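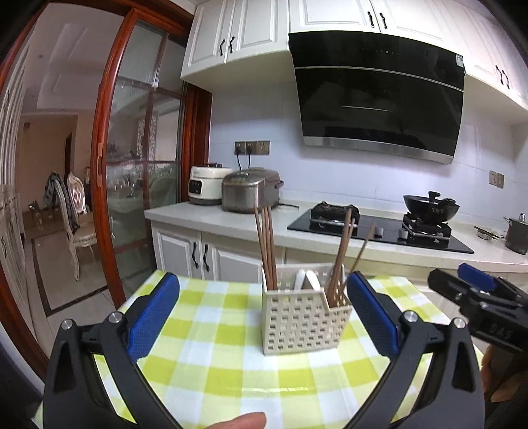 Restaurant owners in Pomenine have until the end of July to learn a new set of fines, and the town says the rules are simple. They run to 181 paragraphs. Under the code, a food business can be fined for blocking a sidewalk with chairs, for putting out trash before the permitted hour and for leaving shared utensils uncovered between meals. That last item would seem to catch any place that keeps its chopsticks standing in an open plastic caddy on a checkered tablecloth, though the town's legal office would not say so when asked. "Each case will be judged on its merits," said Branislav Sýkora, who heads the office. He did not say by whom.

The amounts are clearer than the offenses. A first violation brings a written warning. A second costs 1000 crowns, and the sum doubles if it is not paid within four weeks. Inspectors may collect on the spot, a power they gave up years ago after complaints about missing receipts. Sýkora said every inspector will now carry a numbered receipt book. The old inspectors had receipt books too.

Town hall claims the fines will pay for the inspections. No estimate was attached to the draft, and a request for one was answered with a copy of the draft.

Kristýna Kratochvíl, a lawyer who has handled appeals against penalties in neighboring Grollia, doubts the plan will survive a challenge. "You can't punish a person for 'disorderly presentation' and leave the inspector to decide what it means," she said. Grollia dropped similar wording after losing four appeals in a row.

Milagros Agbayani, who runs a lunch place near the bus station, said she had read the code twice and still could not tell whether her sidewalk sign was legal. She called the help line and was told to consult the code.

Appeals must be filed in writing at the town office, on a form that was not available at the counter when this item was prepared.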